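Wahrnehmung und Urteil beim Lesen
Skript zur vierten Sitzung: Was wissen wir über Papier und Bildschirm?

Vorbemerkung

Das Skript ersetzt die Lektüre nicht. Die beiden Pflichttexte liegen im Kursordner, der Aufsatz von Seo-ah Ryu bitte vollständig, bei Han-gyeol Heo reichen Einleitung und Methodenteil. Wer nur die Zusammenfassungen liest, wird in der Diskussion merken, warum ich davon abrate.

1. Die Behauptung

Kaum ein Satz wird in Lehrerzimmern so selbstverständlich wiederholt wie dieser: Auf Papier liest man gründlicher. Er steht in Elternbriefen, in Verlagsprospekten und, leicht abgeschwächt, in Bildungsplänen. Als Alltagserfahrung will ich ihn niemandem ausreden. Als Forschungsergebnis ist er schlampig formuliert, denn »gründlicher« kann mindestens heißen: langsamer, mit besserer Erinnerung an Einzelheiten, mit besserem Verständnis des Arguments oder mit dem Gefühl, gründlich gelesen zu haben. Das letzte wird auffallend oft gemessen und dann als eines der ersten drei verkauft.

Begriffe für heute: Verstehensleistung (was jemand nach dem Lesen kann), Selbsteinschätzung (was jemand glaubt zu können), Kalibrierung (wie gut beides zusammenpasst). Bitte auseinanderhalten, auch in der Hausarbeit.

2. Das Material in der Hand

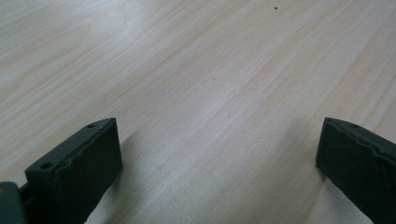

Beliebt ist die Erklärung über das Haptische. Man spüre, wie weit man im Buch sei, und diese Ortsangabe stütze das Gedächtnis. Plausibel klingt das, und gerade deshalb sollte man fragen, welche Beobachtung dagegen sprechen würde. Bei Einseitern dürfte der Effekt ja gar nicht auftreten, wird aber gelegentlich trotzdem berichtet. Ein weiteres Problem ist die Umgebung, über die Methodenteile gern schweigen. Ein glatter, heller Tisch mit einem breiten Lichtreflex quer über der Maserung ist ein anderer Leseplatz als ein matter, und spiegelndes Licht trifft ein Display anders als eine Buchseite. Wenn im Artikel nur steht, gelesen worden sei »an einem Tisch«, wissen wir darüber nichts. Vielleicht misst die Studie dann die Deckenbeleuchtung mit.

Merken: Wer zwei Medien vergleicht, vergleicht fast immer zwei Bündel von Eigenschaften. Zum Bündel gehören Helligkeit, Schriftgröße, Zeilenlänge, Blättern oder Scrollen, Gewicht, Gewöhnung und die Erwartung, mit der man sich hinsetzt.

3. Ein Fall: die Ikora-Erhebung

Ikora ist ein Anbieter von Lesetests für Schulen. In der Werbung heißt es, 3000 Schülerinnen und Schüler hätten teilgenommen und auf Papier »deutlich besser« abgeschnitten. Im Anhang liest man es anders. Vollständige Datensätze gibt es für 579 Personen. Der Rest hat abgebrochen, wurde ausgeschlossen oder taucht kommentarlos nicht mehr auf. Die Bearbeitungszeit betrug 20 Minuten, für beide Gruppen gleich, was fair aussieht. Am Bildschirm mussten die Teilnehmenden sich aber erst anmelden, und die Anmeldung lief innerhalb dieser Zeit.

Ob das den Unterschied erklärt, weiß ich nicht. Ikora weiß es ebenso wenig, jedenfalls geht aus dem Anhang nichts dazu hervor.

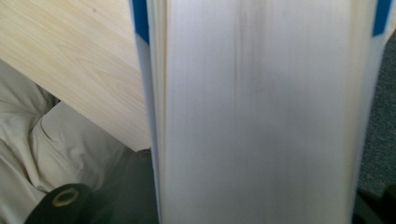 Zum Ausschluss von Fällen noch eine technische Anmerkung. Man darf Datensätze entfernen, wenn die Regel dafür vorher feststand und in beiden Gruppen gleich angewandt wird. Bei Ikora wurde entfernt, wer »offensichtlich nicht ernsthaft« gearbeitet hatte. Wer das entschied und ob diese Person wusste, aus welcher Gruppe ein Bogen stammte, wird nicht gesagt. Solche Formulierungen bitte beim Lesen anstreichen. Sie stehen meistens in einem Nebensatz.

Umgekehrt gilt dieselbe Strenge. Die Firma Miltora, die Lesesoftware vertreibt, wirbt mit 2 eigenen Studien, nach denen der Unterschied verschwinde, sobald man ihre Oberfläche verwende. Eine Kontrollgruppe mit einer anderen Oberfläche gab es nicht. Ein Vergleich, der nur die Ware des Auftraggebers kennt, taugt auch dann nichts, wenn einem das Ergebnis sympathischer ist.

4. Was einigermaßen hält

Vorsichtig würde ich Folgendes stehen lassen. Unter Zeitdruck und bei Sachtexten finden sich Vorteile für Papier häufiger als bei Erzählungen und freier Zeit. Die Unterschiede sind klein. Die Selbsteinschätzung am Bildschirm fällt oft zu günstig aus, und das halte ich für den interessanteren Befund, weil er etwas über Lesestrategien sagt und weniger über Zellstoff. Über Kinder, die mit beidem gleichermaßen aufgewachsen sind, wissen wir weniger, als die Ratgeber behaupten.

5. Ein Einwand 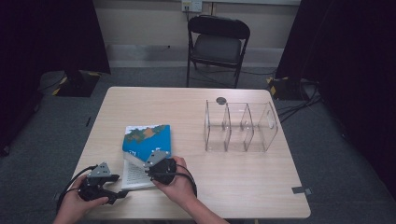
Han-gyeol Heo hält diese Zurückhaltung für übertrieben: Wenn viele schwache Studien in dieselbe Richtung wiesen, dürfe man der Richtung trauen, auch ohne jede einzelne Studie zu mögen. Schulen müssten schließlich jetzt entscheiden, was sie anschaffen, und könnten nicht auf das perfekte Experiment warten.

Der zweite Teil stimmt. Beim ersten bin ich nicht überzeugt. Viele schwache Studien können denselben Fehler teilen, etwa die ungleiche Anmeldung aus Abschnitt 3, und dann summiert sich der Fehler brav mit. Dazu kommt, dass unauffällige Ergebnisse seltener veröffentlicht werden. Ryu versucht, das herauszurechnen, und landet bei einem Effekt, dessen Unsicherheitsbereich die Null einschließt. Auch Ryus Korrektur beruht allerdings auf Annahmen, die man nicht teilen muss.

Aufgaben zur nächsten Sitzung

Suchen Sie im Methodenteil von Heo alle Angaben zum Leseplatz heraus und notieren Sie, was fehlt.

Formulieren Sie die Hypothese vom Ortsgedächtnis so, dass sie scheitern könnte. Ein Satz genügt.

Lesen Sie den Kastus-Bericht, Abschnitt zur Stichprobe, und rechnen Sie die Abbruchquote je Gruppe selbst aus. Die Tabelle dort enthält einen Druckfehler in der Summenzeile.

Abgabe bis 8/16/26 über den Kursordner, gern handschriftlich und eingescannt.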